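Solberg 1063 Refrigerator Door Gasket
Sold by Nilleck Parts

Replacement magnetic gasket for two-door refrigerators. Push-in fit, gray. Pack of 2, one per door. Not for use on chest freezers. 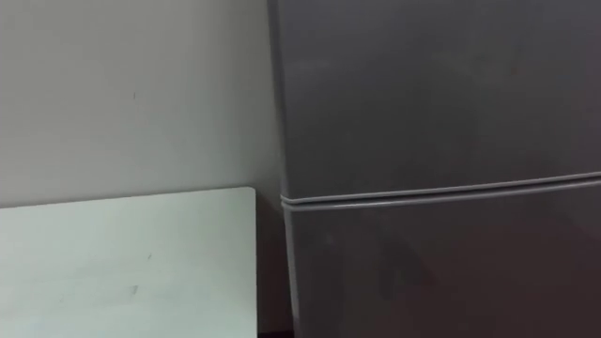

Verified buyer: Upper one went in fine. Lower one needed a second try at the hinge side before it would seat.

Corners ship folded. Lay the gasket flat at room temperature for 20 minutes before fitting. 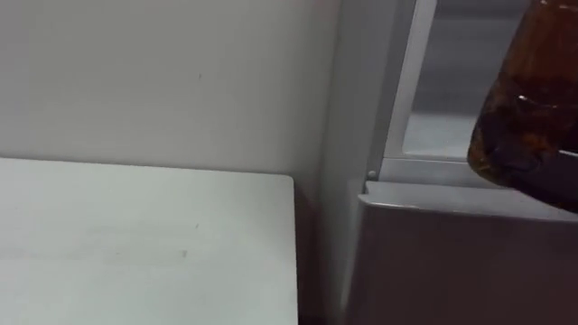

Press the corners in first, then work toward the middle of each side. Leave the door closed for five hours.

Ships from Aton warehouse.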